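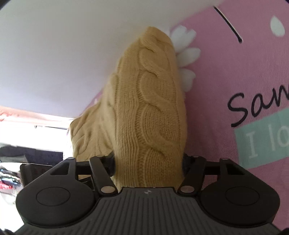

How long do people keep a knitted sweater? Longer than they say when asked how long they have had it, and for a good part of that time they don't wear it.

4.2 Reported age and worn age

Most published figures for the lifetime of clothes rest on recall. A person is asked when a garment was bought, or how long they expect to keep it, and the reply is entered as a number of years. We think such figures are treated with far more trust than they deserve. The Furnutska survey, which is often used as a base for estimates of household textile waste, asked its questions by post and had no way of checking a single answer. Its authors say so in a footnote. Later papers that borrow the averages mostly drop the footnote.

Our own data come from 70 households in Endis and Watau, who listed 773 knitted garments between them. For each entry we asked for a purchase date and, where one could be found, a receipt, bank record or dated photograph. Only 29 garments could be dated in this way to within a month. That is a thin sample, and it is almost certainly a skewed one, as dear items are more likely to leave a paper trail than cheap ones. We report it because the usual practice is to have no check at all.

Among the dated garments, owners tended to place the purchase too recently. The error was largest for things bought before a house move and smallest for gifts. It would be easy to build a theory of memory on this, and we have been tempted, but the gifts in question nearly all arrived at birthdays or at Christmas, and anyone can date a Christmas present if they can remember which Christmas it was. We leave the matter there.

A second problem is what "keeping" means. Heavier knits, among them cable-knit sweaters of the general kind in Figure 3 (a cable knit in a mustard-beige shade), may spend most of the year folded away. An owner who says that such a sweater has lasted ten years may mean ten years of weekly wear or ten years in a drawer. Studies that divide the energy and water used in making a garment by its years of ownership assume the first. Nothing in the replies we collected supports that assumption. Several households listed sweaters they had not put on since before the previous February, and described them as being in regular use.

Repair is no safer as a measure. Bansal, the mending service that operates in both towns, told us that its customers were bringing in more knitwear than before, and this has been quoted locally as proof that people are holding on to their clothes. It may be so. It may also be that the service is better known, or that people who once darned their own elbows have stopped. A count of items across a counter can't tell these apart, and we had no access to earlier records that might have helped.

We would therefore treat any single figure for the lifetime of a sweater with suspicion, ours included. Where a figure must be given, it should come with a statement of how purchase dates were obtained, how many were checked, and whether months of storage were counted as use. Of the earlier studies we reviewed, 3 met the first condition and none met the others. Section 4.3 turns to disposal, where the records are better, though the claims made from them are often just as loose.

Related items
Counting what is thrown away: textile sorting in Endis
Wash diaries and the trouble with self-report
Postal surveys of household goods: a second look

Contact the editors | Copyright the authors, 2024-11-30 | Back to top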